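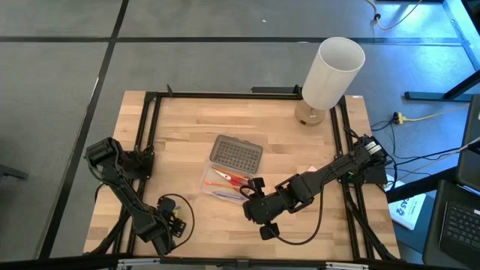
A reader in Skerus writes that a multimeter either works or it doesn't, and that checking one is a hobby for people with no shelves left to put up. I used to agree. Then my old Ralleo spent a whole winter reading low, and I replaced a perfectly good battery charger on its advice.

Looking after a meter between services

Start with the leads. They get yanked, coiled round the meter like a strangled parcel and shut in drawers, and they fail long before anything inside the case does. Set the meter to ohms, touch the tips together and wiggle the wires near the plugs. If the reading jumps about, bin the leads. Don't tape them. If you buy new ones, match the rating on the old pair (mine say 1,000 V) and leave the bargain basket alone.

Take the battery out if the meter won't be used for a few months. Leaked battery goes everywhere, mostly on to the one spring you can't buy.
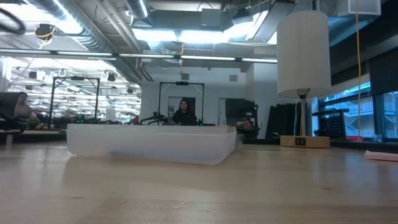

My comparison meter is my other meter, and they were both cheap, came one comment after the last page went up. Fair enough. Two meters that agree may simply be wrong together, like most of my family on the subject of motorways. What you want is one reading from outside. Mata, the little calibration shop I use, will check a handheld against their reference while you wait, and you can then write the error on a sticker and put it on the back.

Send it in at the same time each year. I do mine in July, when the shop is quiet and I am supposed to be painting the fence.

Fuses next. Unplug the leads and open the back before you go looking for a fault in the current range. Mine takes a 500 mA fuse, and my smaller meter wants 63 mA, which no shop within a bus ride has ever stocked.

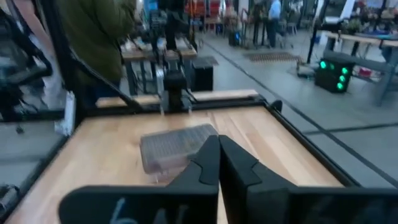 Buy 3 of the awkward size at once and keep them in a labelled bag, well away from the ordinary ones. Foil is not a fuse. Neither is a bigger fuse, whatever the man at the boot sale told you.

Wipe the case with a damp cloth, leads out, and leave solvents alone. I took the numbers off a dial that way and now select the range by memory and optimism.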